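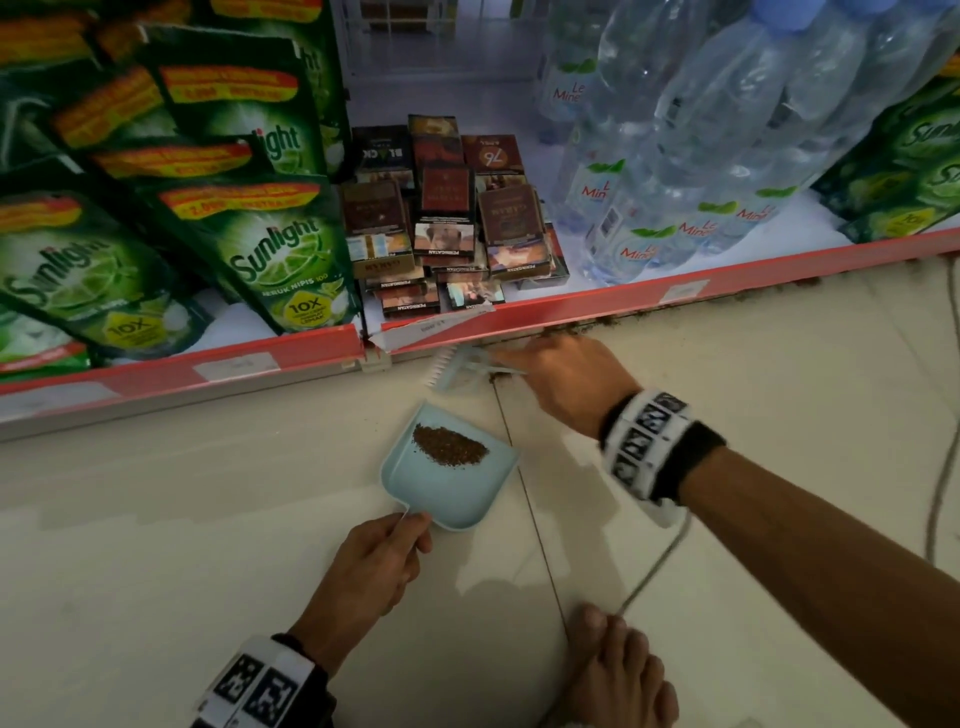 Démonstrations de balayage : le bras perd le contact avec le sol au rejeu

Posté par Sekar Pelupessy, rubrique Apprentissage par démonstration

Bonjour à tous,

Je fais vite, je dois rendre le poste ce soir. On enregistre des démos à la main pour une tâche de ménage en supérette : brossette dans une main, petite pelle dans l'autre, ramasser la saleté le long du bas des rayons. Marqueurs aux deux poignets, caméra sur la tête, pas de gants. La personne fait le geste normalement et nous on récupère la trajectoire des poignets pour la rejouer sur deux bras.

J'ai 37 démos propres pour l'instant. Enfin propres — les poignets sont suivis presque tout le temps, sauf quand l'avant-bras droit tourne et que les carrés passent dessous.

Problème : au rejeu la brosse flotte. Parfois 1 cm au-dessus du carrelage, parfois au contraire elle appuie si fort que le bras se met en sécurité. Côté pelle c'est pareil, le bord avant ne touche pas et les miettes passent dessous. Avec de la poudre fine c'est pire, avec du marc de café sec ça va à peu près.

Déjà essayé :
- recalibrer la caméra (deux fois)
- lisser la trajectoire, ça mange les petits coups de brosse
- baisser tout de quelques millimètres, du coup ça tape dans la bordure de l'étagère

Autre souci, le carrelage brille beaucoup et j'ai l'impression que la détection saute quand il y a un reflet. Pas sûr.

Est-ce que je dois refaire toutes les démos en téléopération ? On a une paire de bras maîtres Perel qui dort dans un carton, mais personne ici ne sait bien s'en servir et franchement pour un geste aussi petit j'ai peur que ce soit moche. Ou alors il y a moyen de récuperer ce que j'ai ?

Merci d'avance

Sekar P.

Orlando Cárdenas

Passe en téléop, tu vas perdre ton temps sinon. Les poignets ça ne donne pas la force, donc pour tout ce qui frotte c'est mort.

Panya Chaimongkol

Pas d'accord avec Orlando, enfin à moitié. On a eu la même chose sur Todatero (essuyage de plans de travail, raclette + chiffon) et on n'a rien jeté.

D'abord, ce que tu enregistres c'est le poignet. Pas la brosse. Entre les deux il y a les doigts, et les doigts bougent tout le temps, surtout avec un petit manche qu'on tient du bout. La personne appuie en pliant l'index et ton marqueur ne voit rien. Donc ta hauteur est fausse dès le départ et aucune calibration ne va la rattraper.

Ce que je ferais dans l'ordre :

Colle un marqueur sur le dos de la brosse et un sur le manche de la pelle. Petit, mat surtout, pas de plastification brillante. Même si on le perd une partie du temps ça suffit pour recaler l'outil par rapport au poignet. Pour les démos déja faites tu peux estimer un décalage moyen par personne, c'est grossier mais ça sauve une bonne partie.

Ensuite ne rejoue pas la hauteur. Garde x et y, l'orientation aussi, et pour z tu passes en commande d'effort : le bras descend jusqu'à sentir le sol puis maintient un appui faible. Chez nous c'était 2 newtons pour le chiffon, pour des poils de brosse commence plus bas et monte doucement. La pelle idem, mais fixe l'angle, sinon elle se lève toute seule quand la brosse pousse dedans.

Pour la bordure de l'étagère, même logique. Le contact latéral sert de guide quand on le fait à la main, on longe sans réfléchir. Ton robot lui voit un obstacle. Mets un peu de souplesse dans cette direction au lieu de l'interdire.

Le lissage, enlève. Ou alors filtre seulement les sauts de détection (vitesse impossible = on coupe et on interpole). Si tu as un trou trop long, coupe la démo en deux, pas grave.

Reflets : oui c'est très possible. Baisse l'expo, éclaire de côté. Et filme 40 secondes de marqueurs immobiles posés au sol avant de commencer, tu verras tout de suite si la pose tremble. Chez nous elle tremblait beaucoup et on accusait la démonstratrice, la pauvre.

La téléop je la garderais pour une poignée d'essais, juste pour avoir des courbes de force à comparer. Pas pour tout refaire. Avec un retour d'effort faible les gens appuient trop, et ils vont lentement, et le geste de poignet disparait.

Sekar Pelupessy

Merci Panya, très clair. Marqueur sur la brosse posé cet après-midi, rien que ça on voit bien que l'outil tourne dans la main, beaucoup plus que je pensais. La commande d'effort il faut que je demande, sur nos bras je crois que c'est une option pas activée.

Orlando, je note, mais les Perel restent dans le carton pour l'instant.

Aisyah Halim

J'ajoute un truc bête. Varie la saleté et la quantité, et note-le quelque part. Nous on avait plus de 1 672 séquences au total sur le projet Ondudberg et presque toutes avec le même tas au même endroit, résultat le modèle balayait un coin vide avec beaucoup d'application. Refait en janvier avec des tas déplacés entre chaque prise, nettement mieux.

Et demande à la personne de finir son geste : soulever la pelle, la tenir à plat, aller jusqu'à la poubelle. Si tu coupes l'enregistrement quand le sol est propre il te manquera toute la fin, et c'est là que le robot renverse tout.

Attention au câble aussi si tes démonstrateurs sont reliés, au bout d'un moment ils adaptent leur geste pour ne pas tirer dessus et ça se voit dans les trajectoires. Fais-le passer le long du bras et dans le dos.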